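Culledard pottery to reopen as workspace and evening classes

The former Fuveck pottery in Culledard is to reopen in September with small workshops to rent, a shared kitchen and a programme of evening classes, after the town council approved the change of use this week.

The site on Studmont Road has had no full-time tenant since the pottery moved its remaining work elsewhere. It was used for a time as furniture storage, and the yard has served as overflow parking on market days. The council owns the freehold and had been looking for a long lease that would bring the buildings back into daily use.

The lease has gone to Nguyen-Tran, a property firm which already runs two converted buildings in the county. It will pay a reduced rent for the first three years in return for carrying out repairs to the roof, drains and wiring. After that the rent will rise in steps until it matches other light industrial space in the town.

A total of 2530 square metres will be available once the work is finished. The ground floor of the main building will be divided into units for trades that need water and a solid floor, including ceramics, upholstery and bicycle repair. The upper floor will have smaller rooms for desk work, with the kitchen and a meeting room at the eastern end.

The council received 300 written comments during the consultation. Most supported the plan, but residents of Studmont Road raised concerns about deliveries before 7am and about parking in the evenings, when the classes are due to run. Conditions attached to the approval limit deliveries to between 8am and 6pm on weekdays and 9am and 1pm on Saturdays. No deliveries will be allowed on Sundays or bank holidays.

Parking was discussed at greater length. The yard can take a small number of cars, and the council has told the firm to mark out bays and keep one side clear for loading. Tenants will be asked to use the public car park behind the library, which is free after 6pm. A covered cycle store is to be built against the boundary wall.
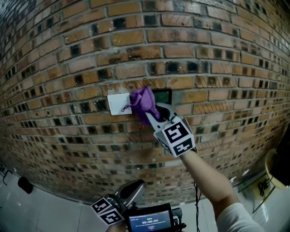
The pottery was built in stages, and the oldest part is protected as a building of local interest. That means the outside must be kept as it is, apart from like-for-like repairs to windows and gutters. The firm has more freedom inside, although the planning officer's report asked for original brickwork to be left uncovered where it is sound, and for any new services to be fixed in a way that can be undone later.

Damp is the main worry. A survey carried out for the council found that the ground outside the north side had been raised over the years, so that rainwater collects against the building. The soil will be dug back and a gravel drain laid along its length before any work starts indoors. The survey also recommended repointing with lime mortar in several places and replacing the downpipes at the back, two of which are missing altogether.

The roof is in better condition than expected. It was patched when the building was used for storage, and only the valley between the two main slopes needs to be stripped and relaid. Scaffolding is due to go up along the Studmont Road side at the end of the month. The pavement will stay open, but the bus stop outside the gates will move to the corner by the chemist while it is in place.

Rents for the smallest units have not been published. The firm has told the council that it will hold back a quarter of the rooms for people setting up in business for the first time, who will be offered six-month agreements with one month's notice. Larger units will be let for at least two years. The council's own economic development team will have a desk in the building one day a week.

The evening classes will be run separately by the adult education service, which lost its rooms at the old technical college when that site was sold. It had 1703 enrolments across all subjects last year and expects pottery, woodwork and sewing to move to the new building first. Languages and book-keeping will stay at the library for now. Fees will not change this year, and the reduced rate for people on benefits will continue.

One kiln is still on the site but is not in working order. It will be kept where it stands, with a low rail round it, and two electric kilns will be bought for the classes. The service has asked for an extractor to be fitted in the glazing room and for a separate sink with a clay trap, both of which are included in the agreed plans.

An open day will be held on 9th May between 10am and 3pm. Drawings of the layout will be on show in the gatehouse and staff from the firm will take names from people interested in renting a unit. Visitors will be able to walk round the yard and the ground floor, but the upper floor will be closed. There is level access from the gates. Dogs are welcome in the yard only.

The full planning decision and the list of conditions can be read at the council offices during normal opening hours.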